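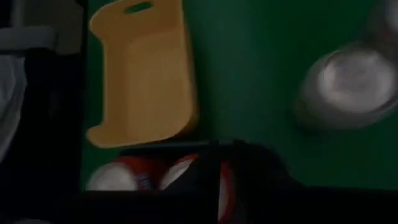
yellow plastic, slot near the top edge

Subject: Re: [gresau-puzzles] February swap, boxes, and the Grudadero question
Date: December 8, 2022

Sorry for the slow answer, typing this between two other things. Going in order.

> Three things before the holidays. First, is the February swap still at
> Dustovel or are we back in the room over Żak? I heard both. Second, can
> we please agree on what "complete" means. I took home a 667 piece harbor
> puzzle marked complete and it was short a bit of sky, and I don't really
> mind, but somebody wrote complete on that lid. Third, the big Grudadero.
> Is it going around again or does it stay with whoever has it? Also where
> do stray pieces go now? I have a few in an envelope and no idea what
> they belong to.

Dustovel. Żak was nice but the stairs are bad with a stack of boxes and they wanted us out by 8. Dustovel has parking right at the door and the long tables are already up. Same setup as last time — big puzzles along the wall, kids' ones near the coat rack, anything with no box on the windowsill. Please don't put the no-box ones in with the others, we spent forever sorting last time.

On "complete." My view, and I know some of you disagree: complete means you built it. Yourself, start to finish, since you got it. If you didn't build it, write "not checked" and that's fine, people still take them. If it's short, write how many and about where. "Missing 1, sky, left side" is perfect. Masking tape on the lid please, not pen, the pen ones look awful after a couple rounds and you can't tell which note is the newest. Initials are optional.

The harbor one can come back to me if you like, I have a glue-and-cardboard trick for sky. Won't be pretty. Trace the hole, cut from a cereal box, sand the edges, colored pencil. Wooden ones I don't touch.

The Grudadero goes around again. That's the 1,461 piece market one for the newer people, odd number I know, it's because of the border. Rule stays the same, you keep it until the next swap and then it moves, finished or not. If you're in the middle of it in February, slide it onto a board and break it up in sections, bag the sections. Don't dump it all back in one bag!! The person before me did sections and it saved me almost 18 evenings of hunting for awning. I'd like it next-but-one if there's a list. Is there a list?

Stray pieces: the yellow basket, at the front table, same as always. Put them in an envelope or a little bag with whatever you know written on it. "Thin, shiny, blue back" helps more than you'd think. Loose ones with no note just end up staying in there for years.
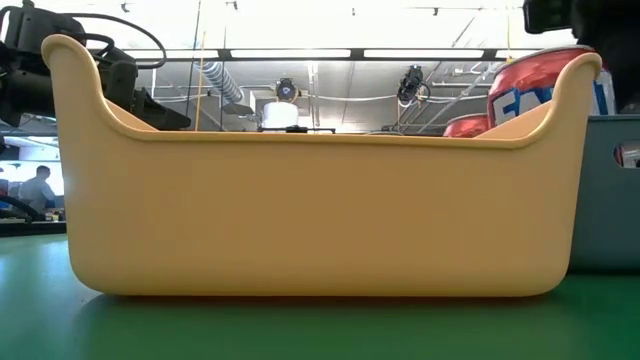
the basket, side view, green table

Other stuff while I'm here

- Sorting trays, I have spares, shallow ones with a lip. Ask before the swap and I'll bring them, otherwise they stay in the garage.
- Somebody asked about the roll-up felt mats. I had one. Pieces popped apart at every roll, and it smelled. Two sheets of foam board and some clips works better and it's cheaper.
- No smoke smell please. If a box smells, air it out or leave it home. Same goes for basement smell.
- If you're bringing more than a car trunk full, tell the list first so we can find another table.

Coffee at Dustovel is the machine only so bring a thermos if you're picky. Doors at the usual time, side enterance.

Can't do the Gresau library notice this year, can someone else put it up? Text is the same as last year, just change the place back to Dustovel.

More when I get a minute.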